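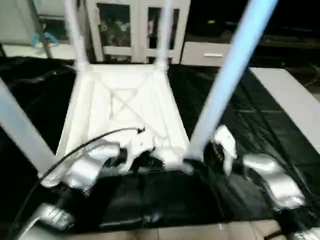

Golshifteh Sharifi

I have nine plastic chairs, and I've now had every one of them upside down on the workbench. It took me most of April. My neighbor Farhad thinks I've lost it, and he may have a point, but his own chairs are in the shed with something green growing on them, so I'm not taking notes from Farhad.

You know the kind of chair I mean. White, molded, four legs, the sort that ends up at every graduation party and church supper and then lives outside until somebody's uncle goes through one. I bought my first one when I moved to Darneck and had no furniture at all, and I ate dinner in it for a whole summer. I've never been able to throw one out since!

So when Setareh Golestani opened her repair evenings over at the old Nazari feed store, I showed up with a chair under each arm. People bring her lamps, mostly, and toasters. She looked at my chairs, she looked at me, and then she flipped the first one over onto a sheet of black plastic and said, "Well, let's see her bones."

I'd owned those chairs for years and had never once looked at the underside. Have you? Go flip one (I'll wait). There's a whole skeleton under there. Raised ribs making a great big X, a rectangle running around it, and more little ridges heading off to each corner, right to where the legs start. I'd always figured a plastic chair was a bent sheet of plastic and that was the end of it. Setareh says the ribs do most of the work on a seat this thin, and that the corners are where she looks first, before she looks at anything else.

She's strict about the black plastic, by the way. Glossy, dark, wiped down before every chair. On a pale bench you can lose a white crumb of chair completely, and on the black one it shows up like a tooth. It also keeps the seat from getting scratched, which matters to me more than it probably should, seeing as people sit on it in wet bathing suits.

The checking itself is pleasant work, kind of like shelling peas. Chair on its face, legs in the air. You run a thumb down each rib, slowly, feeling for a line. A crack usually feels like a hair before it looks like anything. Then you take hold of a leg low down, close to the seat, and lean on it a little, and watch the corner. If it flexes evenly, good. If one spot goes chalky white or you hear a tick, that chair is finished holding grown adults, and Setareh will write NO on the seat in marker whether you're ready to hear it or not.

I wasn't ready. Seven of mine passed. The other two got the marker, and one of those was the dinner chair from my first summer. I argued! I said surely some glue. Mahsa Sadeghi, who was across the room rewiring a lamp and minding everybody's business, called out that her cousin had glued a chair leg once and I should ask him about his tailbone. The trouble is that a lot of ordinary glues hardly grab this sort of plastic, and the ones that do still leave you with a joint right at the spot that takes all the weight. For a cracked armrest, maybe. For a leg, no.

The dinner chair holds a tomato plant now. It's doing great.

Cleaning came next, and I'll tell you what I learned, which is that the top of the chair is never the dirty part. All those ribs make little boxes, and little boxes fill up with spiders and pollen and whatever the rain left. I used warm water, dish soap and an old toothbrush, then baking soda paste on the gray bits. I tried a scouring pad on one and regretted it, because it left a dull patch that grabs dirt faster than before. Rinse it upside down, then flip it so it can drain. I did it the other way around on the first two and carried puddles into my kitchen.

Mehrangiz Talebi, who runs the hall rentals in Fasa, told me they keep 4000 chairs over there between the two buildings and check each one before wedding season. I asked how long that takes and she just laughed and went to get more tea. They stack theirs eight high and no higher. Mine are stacked in the garage, legs clean, ribs clean, not a spider in sight, and I've caught myself going out there to look at them.

Farhad came by last night around supper time and asked, very casually, whether Setareh would look at his.

Last updated in April
36 shares | 14 comments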